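Rirnance Table Setting and Display Program
Progress report to the Dovberg Community Fund, period ending August
Prepared by Pentti Sjöberg, program coordinator

1. Work completed

The grant was provided to equip the program with serving ware and display food for its hospitality classes. During the period, 123 of the 157 items on the approved list were received and labelled. Kadir Çetinkaya has entered them in the inventory at the Gomusley centre. Stoneware was removed from the order after the revised quote, and the savings were moved to storage shelving.

2. Fruit dishes
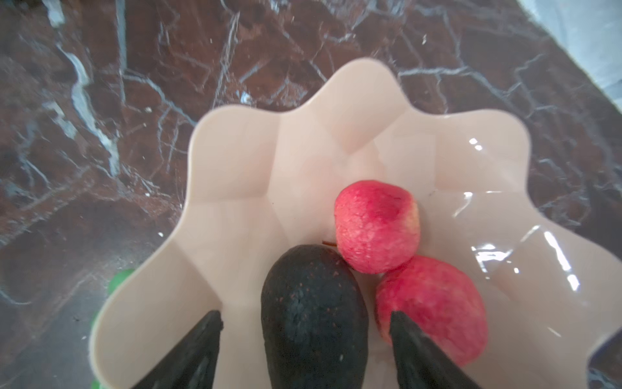
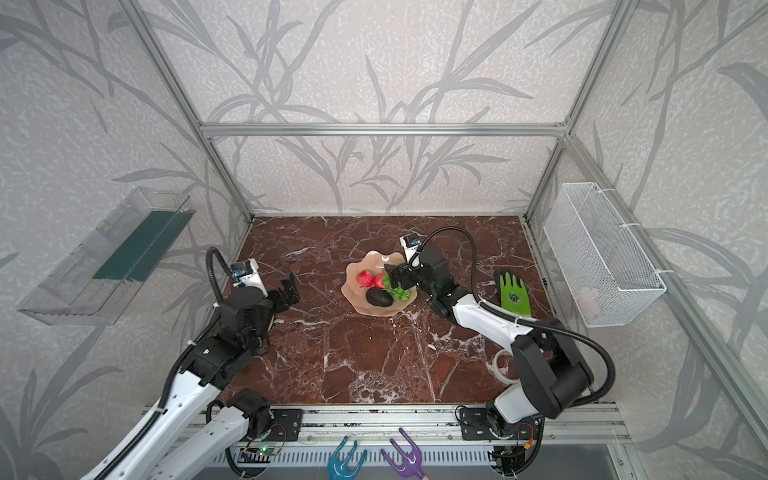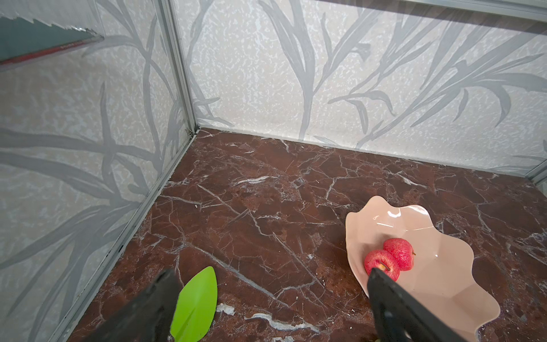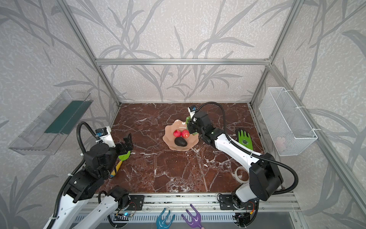
Selection of the centrepiece dish was the main decision of the period. Erhan Gökçe reviewed three shapes against the criteria in the funding agreement, namely stability, ease of cleaning and colour against a dark surface. The pale scalloped dish has been adopted, as it stands out clearly on the veined brown marble and small red pieces remain easy to see inside it. Its wavy rim will need a soft brush at cleaning, and this has been added to the care sheet. The remaining two shapes will be kept for buffet exercises.

3. Classes

Enrolment reached 60 participants, against a target of 100 for the full program. Birger Blomqvist has revised the evening timetable so that the second group may begin at 6 p.m. The unit on fruit and cheese service has been rewritten in plain language and is with the centre for comment.

4. Outstanding matters

Delivery of the linen from Dağdelen is delayed. A replacement date has been requested in writing. Cengiz Kurtuluş will submit the reconciled expenses with the next report, together with the updated inventory. No change to the approved budget is sought at this time.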